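Cleaning up an old whiteboard for letter practice

Brelon79
Got a whiteboard with an aluminum frame for my daughter's letters. The writing side is fine apart from smudges near the left rail, but the rail itself has scuffs and dark grime on it. Dish soap did nothing. What do you use on the metal?
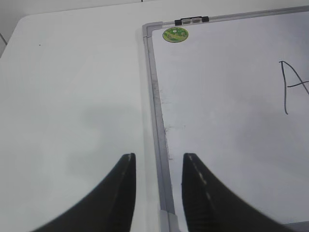
Last edited by Brelon79, Saturday

Sostside
Rubbing alcohol on a rag. Keep it off the plastic corners until you've tried a small spot.

Ankit Pant
I'd skip alcohol and use a melamine sponge, lightly. Frame only. It will dull the writing surface and then marker never wipes off right.

Sostside
I've used alcohol on 12 classroom boards and never had a problem.

Brelon79
Thanks, will try the alcohol first. Other question. I keep it flat on the table and write capital A with the small one next to it, the single-story kind with a tail. The marker stays clipped on the top rail. Is one pair at a time enough?

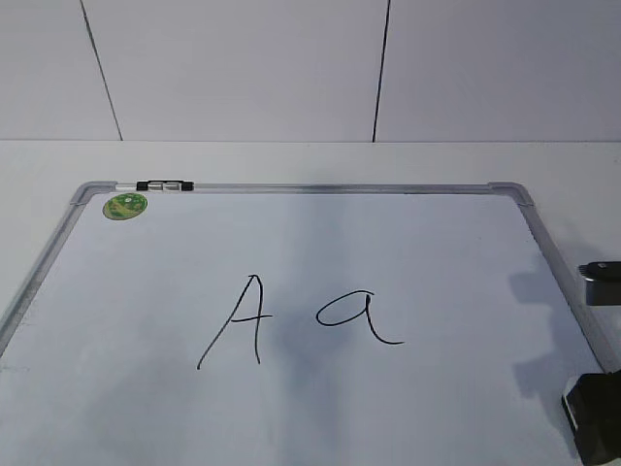 Pattinasarany
One pair is plenty, but I'd teach the printed a before one with a tail. Mine mixed it up with u for months.

Ankit Pant
Disagree, the tail helps when they start joining letters. Just close the top of the a all the way.

Brelon79
She starts school in the fall and they do cursive early, so I'm keeping the tail.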